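Household contents cover at Trurnach: frequently asked questions

Last updated: Apr 4, 2022

Who can buy the contents policy?

Any person who rents or owns the home where they live, and who is registered at this address. If you share a flat, each tenant needs an own policy, except couples, who can be insured together.

What is included in the basic plan, Tillum?

Tillum pays for damage by fire, burst pipes, storm and burglary. It covers furniture, clothes, carpets, kitchen things and household linen. Bicycles are included only when they were kept in a locked room.

What is different in the Atinga plan?

Atinga includes all that is in Tillum, and also accidental damage, for example when you spill paint on a sofa. Glass tables and mirrors are covered too. The excess is 81 euros for each claim.

Are small things like towels and bedding really insured?

Yes. Many customers forget them when they calculate the value of their home. Please go through every cupboard and write down also the linen. In our experience it makes roughly 5 per cent of the total sum.

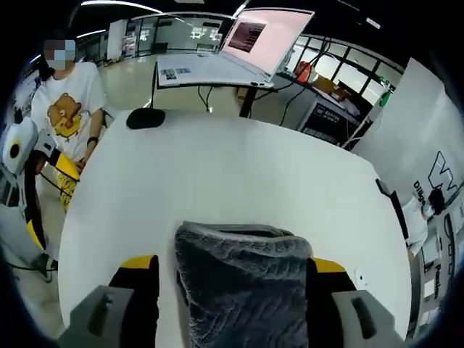
A dark grey towel at a round white table.

How do I report a damage?

Log in to Imetti, our customer portal, and choose "New claim". You have 3 weeks from the day when you noticed the damage. After a burglary, please call the police first and keep the report number, as the form will ask for it.

Must I keep the damaged things?

Please keep them until we write to you that the claim is closed. If something is mouldy or dangerous, make photographs and then you may throw it away.

Do you pay the new price or the old price?

We pay what it costs to buy the same or a similar article new. For electronic devices older than five years we pay the present value.

Can I cancel during the year?

You can cancel to the end of any month, in writing or in Imetti. If you have paid for the whole year, we return the rest to your bank account. Customers who joined before November of last year should look in their contract, where an older notice period may apply.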